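Der Schlüssel und sein Mantel

Warum erwachsene Menschen ihrem Autoschlüssel eine Hülle kaufen, obwohl er bereits eine hat

Es gab eine Zeit, da bestand ein Autoschlüssel aus Metall und öffnete ein Schloss. Er konnte auf den Asphalt fallen, in die Spüle, in die Sandkiste des Nachbarkindes, und danach öffnete er das Schloss immer noch. Man hängte ihn an einen Ring, dazu vielleicht eine Plastikmarke aus der Bäderabteilung eines Seeurlaubs, und damit war das Thema Schlüsselpflege für die Dauer eines Wagenlebens erledigt.

Der heutige Schlüssel ist ein Kieselstein mit Batterie. Er kostet beim Händler so viel wie ein ordentliches Wochenende, er hat Tasten, deren Symbole sich nach zwei Wintern verabschieden, und er wohnt in Hosentaschen, in denen auch Münzen, Kaugummi und das lose Kleingerät des Alltags wohnen. Also bekommt er eine Hülle. Die Hülle hat eine Öffnung für die Tasten und eine Schlaufe für den Ring, und wenn es eine teure Hülle ist, liegt eine Karte bei, auf der steht, wie man sie mit einem weichen Tuch behandelt.

Ich besitze inzwischen vier. Die erste war aus Silikon, in einem Rot, das auf dem Bildschirm nach Kirsche aussah und in der Hand nach Gummistiefel. Silikon hat gute Seiten: Man kann es abspülen, es federt, und wer den Schlüssel im Kino fallen lässt, stört niemanden. Es zieht allerdings Fusseln an wie ein Kater die Besucher mit Allergie. Nach einem halben Jahr trug mein Schlüssel Pelz, und beim Herausziehen stülpte er regelmäßig das Taschenfutter mit nach außen. An der Supermarktkasse wirkt das nur beim ersten Mal sympathisch.

Die zweite war aus Leder, genäht, mit Druckknopf, vierzehn Tage Lieferzeit. Ein schönes Stück. Wer sie benutzen wollte, musste sie aufknöpfen, den Schlüssel halb herausschieben, drücken, zurückschieben, zuknöpfen. Im Regen, mit einem Kasten Wasser auf dem Knie, entwickelt man zu einem Druckknopf ein sehr persönliches Verhältnis. Sie liegt heute in der Schublade neben den Reiseadaptern.

Dann kam Metall. Der Hersteller Rovasier, dessen Katalog ich mit einer Hingabe gelesen habe, die ich mir für die Steuerunterlagen wünschen würde, nennt seine Schalen »Gehäuse«, und das Wort rechtfertigt vermutlich die Hälfte des Preises. Dunkles Grau, poliert, mit Kanten, die das Licht fangen. Zwei Teile, die man zusammenfügt, eine Fuge, in die der Daumennagel gehört, und oben der Bügel, durch den der Ring soll. Der Ring will nicht. Ich habe mir beim Auffädeln zwei Fingernägel ruiniert und zuletzt einen Teelöffelstiel zu Hilfe genommen.

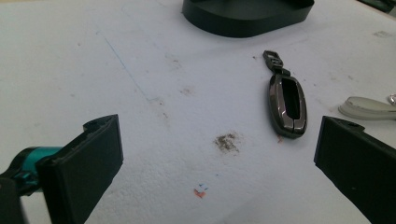 Mayu Ueda hält das ganze Genre für überschätzt: Ein Schlüssel dürfe aussehen wie ein Schlüssel, schrieb sie mir, nachdem ich im Mai an dieser Stelle um Erfahrungen gebeten hatte, und wer ihn in Metall kleide, der zerkratze eben statt des Schlüssels das Telefon. Ihrer stecke seit Jahren in einer Kindersocke, und die habe sie nichts gekostet.

Die Sache mit dem Telefon muss ich ihr leider zugestehen. Ein harter Gegenstand in der Tasche sucht sich immer einen weicheren, und bei mir fand er die Sonnenbrille. Hinzu kommt das Gewicht. Siebzig Gramm bringt mein Schlüssel samt Gehäuse auf die Küchenwaage, und in einer Sommerhose spürt man jedes davon. Beim Treppensteigen schlägt er gegen den Oberschenkel wie ein kleines, beharrliches Pendel. Im Wintermantel merkt man davon nichts, dafür findet man ihn dort auch nicht.

Und trotzdem. Ich gebe zu, dass ich ihn gern auf den Tisch lege. Es macht ein Geräusch, das dem Wagen, den er öffnet, in keiner Weise zusteht. Mein Auto ist zehn Jahre alt, die Beifahrertür geht nur mit Zuspruch auf, und das Handschuhfach hält ein Haargummi geschlossen. Der Schlüssel dazu sieht seit Neuestem aus, als stünde unten ein Chauffeur.

Bleibt die Frage des Funks. Eine Schale aus Metall ist für einen Sender kein idealer Aufenthaltsort, und je geschlossener sie ausfällt, desto näher muss man womöglich an den Wagen heran. Ich stehe mittlerweile sechs Schritte vor der Tür, bevor es blinkt. Früher grüßte mich das Auto schon quer über den Parkplatz. Im Laden von Domański, wo ich mich darüber beschwerte, riet man mir zunächst zu einer frischen Batterie. Das half ein wenig, und ich war beinahe gekränkt.

Wer jetzt noch kaufen will, sollte das eigene Modell kennen, und zwar genau. Schlüssel sehen einander ähnlich und unterscheiden sich dann um die Breite eines Streichholzes. Meine vierte Hülle, von Plillton, passte tadellos, nur lag der Ausschnitt über der Stelle, an der mein Schlüssel keine Tasten hat. Vorher messen, auch die Dicke. Prüfen, ob sich die Schale ohne Werkzeug öffnen lässt, denn die Batterie wird leer, und zwar auf dem Autobahnrasthof. Und beim polierten Metall damit rechnen, dass jeder Fingerabdruck wie bei einer polizeilichen Ermittlung gesichert wird. Matt verzeiht mehr.

Für die Pflege genügt ein Brillentuch. In der Fuge sammelt sich mit der Zeit eine Mischung aus Krümeln und Taschenstaub, die man mit einem Zahnstocher herausbekommt, am besten über dem Spülbecken und ohne Publikum. Den Schlüssel nehme man dazu heraus. Ich schreibe das hin, weil ich es beim ersten Mal vergessen hatte und unten auf der Straße zweimal der Kofferraum aufging.

Die Kindersocke habe ich inzwischen übrigens ausprobiert, eine graue mit Bär. Sie sitzt gut und dämpft hervorragend, und der Zündknopf im Wagen erkennt sie an, ohne zu murren. Auf dem Tisch allerdings macht sie überhaupt kein Geräusch, und so steckt der Schlüssel seit gestern wieder im Metall.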